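February
By Necati Toprak

The old button stock from the Keskin haberdashery is finally getting sorted, and the system that's doing the work is a few strips of blue tape.

Stemeo, the craft and materials workshop on the canal side of town, took in the stock last fall when the Keskin family closed the shop. It came in biscuit tins, cigar boxes and one very heavy flour sack, with glass, horn, shell, brass and early plastic all mixed together. As of this month 1,389 buttons have been cleaned, matched and put on cards, and the first drawers of the new lending collection open to borrowers at the end of the month.

I spent an afternoon there and came home wanting to sort everything I own. The method is wonderfully plain. Blue tape goes down in long strips on a pale work surface, crossing to make a rough grid, and every cell gets a meaning for the day. One session might be all about the back of the button (shank, two holes, four holes), and the next about color, starting at the cream end and working across to black. A tin is tipped out at one side and the contents get pushed, cell by cell, toward where they belong.

The workshop did try proper trays first. They were handsome things with fixed compartments, and they lasted two sessions. Horn buttons needed three times the room they'd been given, the little shirt buttons rattled about in slots made for coat toggles, and flat shell pieces were a pain to lift out from between the dividers. With tape, you slide them straight over the line with the side of a ruler. If a cell gets crowded, a strip comes up and goes down somewhere better.

It also shows its age in a way I found rather lovely. There's a nicked, slightly torn edge on one long strip and a mottled stretch on another, and the right-hand crosspiece just stops in the open, short of the long diagonal. The cells are only roughly rectangular. None of this bothers a button in the least. 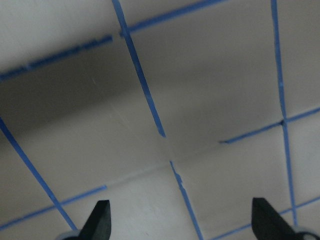
How the sorting works

Sessions run from 6:30 p.m. in the back workshop, and you don't need to know anything about buttons to join in. Newcomers start with size, which is the easiest thing to judge by eye, and a brass gauge is on hand for the borderline ones. After that come material and fastening. Pieces with a maker's mark are set aside for a second look under the lamp.

The tests are good fun. Glass feels cold against your lip or cheek, and makes a sharper click than plastic when tapped. Shell feels cool too, but look at the back and you'll often find a bit of the natural crust left on. Horn tends to have a small pick mark on the reverse where a tool once held it. I got four wrong in a row and was then very pleased with myself over a jet-black glass one, small as a peppercorn, with a star molded into the top.

Once a cell is full, its contents go into a paper envelope labeled with the date, the cell's meaning that day and the tin they came out of. That last part matters a lot to the cataloging group. The Keskin tins were filled over decades, and buttons found together may well have been bought in together, even when they look nothing alike.

Matched sets of five or more are sewn onto cards. Singles go into drawers by color — a godsend for anyone who has ever lost the third button down on a favorite cardigan.

What you can borrow

The first drawers hold 600 buttons in sets, along with a smaller group of buckles and clasps. Costume groups and home sewers can take up to 30 items at a time, for a month, with a small deposit per card. Anything you decide to keep can be paid for on return. The fragile glass stays in the building, but you're welcome to handle it at the bench, and photographs are fine.

The Prorora players have already put in a request for their spring show, which needs two full military coats and a nightgown with more fastenings than seems reasonable. There's a brass set with a rope border that could have been made for those coats, and I do hope they get it.

About half the tins are still sealed, and the flour sack has barely been touched. Bring reading glasses if you use them, and wear short or close-fitting sleeves. A trailing cuff can undo a whole row of shirt buttons in one sweep, as I can confirm. Tea is at eight, away from the sorting, and spare rolls of blue tape are always welcome at the front desk.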